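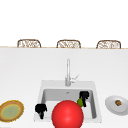
How long should we wait before re-caning a seat that has been stripped and re-glued? Leave it 2 full days in a heated room, and longer if the room drops cold at night.

Search the archive Search Advanced search Go

From: Ginette Campbell
To: Lestby chair list
Date: 19th December
Subject: Re: Glue time before caning, and a few other things

Thanks to everyone who wrote in on this. I have answered the glue question at the top so that people who only want that can stop reading. The rest is my reply to the message from the Voltcombe group, which I have quoted below in full because some members said it never reached them.

> Hello all,
>
> We have taken on a set of 6 dining chairs from a house clearance. They have hand-caned seats, drilled holes all the way round, and most of the cane is gone. Two of the seat frames were loose at the front corners, so we knocked them apart, cleaned off the old glue and put them back together on Saturday.
>
> Our questions are:
>
> How long before we can start weaving? One of our members says overnight is plenty and another says a week.
>
> What size cane do we want? The holes are small and close together. We tried to measure the old cane but it had shrunk and split and we got a different answer from every piece.
>
> Do we soak it in warm water or cold? The booklet from Petrenko says warm. The man who taught two of us always used cold and was firm about it.
>
> Should we stain the cane to match the backs before or after it goes in? The backs are sound and have gone a nice brown, and we would like the seats not to look brand new.
>
> Also, has anyone used the plastic pegs from Vuva? They are a lot cheaper than a bag of golf tees and we could use 40 of them.
>
> We are hoping to have the set finished by the end of January.
>
> With thanks,
> The Voltcombe bench

I'll take these in order.

On the glue, the bottle will say it is fine to load the joint after a day, and for a bookshelf I would go along with that. A caned seat is a different kind of load. The cane goes in damp and tightens as it dries, and it pulls on all four rails toward the middle. If the front corners are not fully hard they creep. You don't notice while you are weaving. You notice a month later when there is a hairline gap on the outside of the joint and the seat has gone slack. I have had this happen on a chair of my own, and I had to cut out a finished seat to fix it. So 2 days at room temperature, clamps on for the first of them. If you are working in a shed in December, bring the frames indoors. A week does no harm if you have other things to get on with.

While the frames are bare, run a bit of wire or a drill bit held in your fingers through every hole. Squeezed-out glue gets into the corner holes in particular, and it is much easier to clear now than when you have five strands in there and need to get a sixth through. Look at the inside top edge of the rails as well. If the edge is sharp, take it off with fine sandpaper. Old cane very often breaks right along that line, where it bends down out of the hole.

On size, forget the old cane and measure the chair. You need two numbers, the width of the hole and the distance from the center of one hole to the center of the next. Measure across a run of ten or so holes and divide, and do it on the front rail and one side rail, since the spacing on older chairs is often not the same on both. Every supplier I know of has a chart that goes from those two numbers to a cane size. If you land between two sizes, take the finer one. It is slower to look at but far easier to weave through on the last diagonal, and with small holes you will be glad of the room. You will also want a length of binder for the edge, one size up or two, plus a bit of your weaving cane to hold it down.

On soaking, I have done it both ways and I can't tell the finished seats apart. Warm water is quicker. With warm I give it 19 minutes, which is only how long my kitchen timer was set for the first time I did it and I never changed it. With cold, I'd go to half an hour. What matters more is not leaving it in too long. Cane that sits in a bucket all afternoon goes gray and the fibers start to lift. Take out one coil, put another in, and keep the one you are using in a damp towel or a plastic bag. If a strand dries while you are working, wipe the underside with a wet sponge. The shiny side takes up hardly any water, so there is not much point wetting that.

Before you use a strand, run your thumb and finger along it in both directions. One way it feels smooth and the other way the joints catch. Pull it through in the smooth direction. It saves a lot of splitting on steps four, five and six.

On color, my answer is after, and possibly never. Stain doesn't take well on the glossy side. You get dark joints and dark edges and a pale middle, and it wears through where people sit. If you stain it beforehand, the soaking will take some back out and put it on your hands. New cane does look very pale next to an old frame for the first year. After that it starts to catch up by itself, faster if the chairs are in a room that gets sun. If the owner can't wait, some people use a tinted shellac, thinned well down, wiped on thin when the seat is completely dry. Try it on a scrap first. I would not brush on anything thick. It sits in the holes of the pattern and it makes the cane brittle.

One thing your message doesn't mention is whether the backs are caned as well or only look like it. You say they are sound, so leave them alone. But if they are original they will be as dry as the seats were, and it is worth giving the rear side of each a light misting while the chairs are in your care. Do keep them away from radiators. We had a pair come in to the Lestby bench last winter where the backs had been perfect until they spent a few weeks next to one.

On the pegs, I bought a bag of the Vuva ones in the spring. They are all right. They hold well in a medium hole and are a bit fat for a small one, so check against your frames before you order 40. You won't need that many in any case unless several of you are weaving at once. One person on one chair rarely has more than a handful in use. Golf tees can be whittled to fit, which is why I still use them.

The Petrenko booklet is good on the pattern and the drawings are clear. The only part I would warn you about is the page on corners, where it has the diagonals going into the corner hole twice on both passes. On a square seat that is fine. On a seat that is wider at the front, which most dining chairs are, you will need to skip or double some holes along the sides to keep the diagonals straight, and the booklet doesn't say so. Lay a ruler across from corner to corner now and then. If the diagonals start to bow, take out three or four strands and shift by one hole. It is tedious but it will show forever if you leave it.

As to finishing by the end of January, I think it depends how many of you there are. A first seat can easily take someone two working weeks of evenings. The second goes in half that. I would do one chair right through to the binder before starting the others, so that any mistake about size or spacing only gets made on one. Keep a note of which holes you doubled, and do the same on the rest of the set. Seats in a set that are each a little different are quite noticeable once they are lined up along a table.

Two bits of list business. The bulk cane order goes in during the first week of January. If you want to be part of it, write to me off the list with the size and how many hanks, and please put "cane order" in the subject line. Last time I missed a couple because they were at the bottom of replies about something else.

The other is that the bench night at Lestby is off until after the holidays. The hall is being used for other things and the heating has been unreliable. I will post the new dates when I have them. The steam box is at my house if anyone needs it before then, but you would have to collect it, and it takes up the whole back of a car.

If anyone disagrees with me about cold water, please do reply to the list and not just to me. The Voltcombe people should hear both sides.

Ginette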